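# How I Teach a Robot Arm to Poke Around Inside a Computer

Hi! My name is Renu Semwal, and I have a job that didn't exist when I was your age. I teach robots. I don't stand at a board with a marker, and my students never raise their hands (most of them only have one hand anyway). I teach by showing. I show the robot how to do a thing, then I show it again, and again, and again, until my coffee is cold and my shoulders ache.

I work at a place called Imholm, in a long room with a lot of tables. Every table has a robot arm and a different job to learn. One table is for folding, one is for sorting screws, and mine is for computers. I mean the big boxy kind that sits on or under a desk. We open them up so the robot can learn to work on the insides.

My niece asked me a really good question last December. She said, "If it's a robot, why can't you just tell it what to do?"

So let's start with that one!

## Why I can't just tell it

Try this with a friend. Ask them to pretend to be a robot, and give them directions for putting a cap back on a marker. They have to do *exactly* what you say and nothing else.

You'll say, "Pick up the cap." They'll say, "With which fingers? How hard? Which way is up?" You'll say, "Push it on the marker." They'll push it on the wrong end, or they'll miss by an inch, and you will both be laughing pretty soon.

For a long, long time, people gave robots directions just like that. Move this far left. Move this far down. Close the fingers. And it works great as long as everything is always in the same spot! A car factory can do it that way, since each car stops in the same place on the line. But the computers on my table get bumped. Some are turned a little. Some have a cable flopped over right where the robot wants to go. If you only told the robot "go four inches left," it would go four inches left even if that meant bonking into a metal wall.

So we do it another way. We give the robot lots of **examples**, and it looks for what they have in common.

You learned plenty of things this way yourself. Did somebody ever sit you down and explain the rules for what makes a dog a dog? I bet they just pointed and said "dog!" a bunch of times. Big ones, tiny ones, fluffy ones. After a while you could spot a new dog all on your own.

## What's in one example

We call one example a **demonstration**, or a demo for short. One demo is one try at one small job, from start to finish. While it's going on, the computer that runs the robot saves two kinds of stuff:

- **What the robot sees.** Cameras watch the work. A camera near the table sees everything from farther off, and a camera riding on the robot's wrist gets a nice close look.
- **What the robot does.** Where the arm is, which way it's tilted, and how wide open its fingers are. This gets saved many times every second.

Put those together and you get a sort of diary: *when things looked like this, the arm moved like that.* A learning program reads a whole pile of those diaries and practices guessing the next move. At first its guesses are awful. (Truly awful. Like a toddler with a fork.) Each time it guesses, it checks against what really happened in the diary and changes itself a tiny bit so the next guess will be closer.

The arm doesn't move by itself during a demo. I'm the one moving it! I hold a controller, and when my hand goes down, the robot's hand goes down too. It feels strange for the first few days. You keep wanting to reach in with your own fingers.

## A tour of the hard part

The insides of a computer are crowded. There's a big flat board called the **motherboard**, and pretty much everything plugs into it. It's like a town where all the roads meet. There are slots for memory, a little round battery, wires in different colors, and a square place called the **CPU socket**. The CPU is the chip that does most of the computer's thinking, and the socket is its seat.

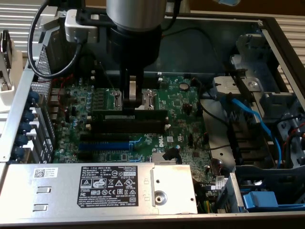
Sockets make me hold my breath. The parts inside are so small that a careless bump can ruin one, so I go slowly, and I want the robot to learn *slowly* along with everything else. If I hurry in my demos, it will hurry. It copies my bad habits just as happily as my good ones.

I found that out the embarrassing way. When I started, I had a habit of stopping for a second above the board before I went down. I was only checking that I was lined up. Well, after we trained the robot on my demos, it would stop in the air above the board too, and sometimes it just stayed there, like somebody who walked into the kitchen and forgot why. My boss, Deepak Dubey, laughed so hard he had to sit down. We still call it "doing a Renu."

## How many examples is enough?

More than you'd like!

For our first small job, I recorded 200 demos. All it had to do was bring the fingers over to the right place and stop. I thought 200 was a giant number. The robot did fine when the computer sat exactly where I'd had it, and then Deepak slid the computer over by the width of his hand and the robot got completely lost.

That's when I learned the most important word in my job, and it's **variety**. Doing the same demo again and again teaches the robot one thing very well. Doing it lots of different ways teaches it what matters and what doesn't. So now we change things on purpose. We turn the computer. We open and close the window blinds so the light changes. We move cables. We use different computers.

We also have different people do the demos. Nélida Navarrete is left-handed and comes at everything from the side I never would. Devendra Kandpal used to repair watches and he's so smooth it makes me jealous. The robot gets to learn from all of us.

By 31st August we had 1,984 demos for the whole set of computer jobs. I wrote the number on a sticky note and put it on my monitor, and I'm a bit sorry we didn't stop to do sixteen more!

## The demos that go wrong

You might think we throw out every mistake. We do throw out some. If the camera wasn't recording, or I sneezed and the arm went flying, that one goes in the trash. I had to toss 42 demos in one go because I'd forgotten to wipe a smudge off the camera. I was grumpy all through lunch.

But some mistakes are worth keeping. Say I start to go down in the wrong spot, notice it, back up, and fix it. That's a terrific demo! It shows the robot how to get *out* of trouble. If it only ever sees perfect tries, it has no clue what to do when it ends up a little off. Mimoza Karagiannis, who writes our learning program, asked me to make 35 of these "oops and fix" demos on purpose. It's surprisingly hard to make a mistake on purpose. I kept doing it right.

## Words I used

**Demonstration (demo):** one example of a job, done from start to finish and saved.

**Gripper:** the robot's hand. Ours has two fingers.

**Motherboard:** the big flat board that the parts of a computer plug into.

**Training:** when the learning program practices guessing moves using all the demos.

**Variety:** lots of differences between examples.

## Try it at home

You can be the learning program! You'll need a partner, a cup, and a few small toys.

1. Your partner thinks of a secret rule for which toys go in the cup. Maybe it's "only red things" or "only things with wheels."
2. They don't tell you the rule. They just show you, one toy at a time: in the cup, or not in the cup.
3. After three toys, guess what the next one will do. Were you right?
4. Keep going until you're sure you know the rule.

Now play again, but this time your partner has to use toys that are almost all the same. If every toy they show you is a red car, how could you ever tell whether the rule is "red" or "car"? My niece got stuck on that for ages, and then she used it to beat me three times in a row.

If you come up with a really sneaky rule, try it on a grown-up. I'd start with "toys that have a face."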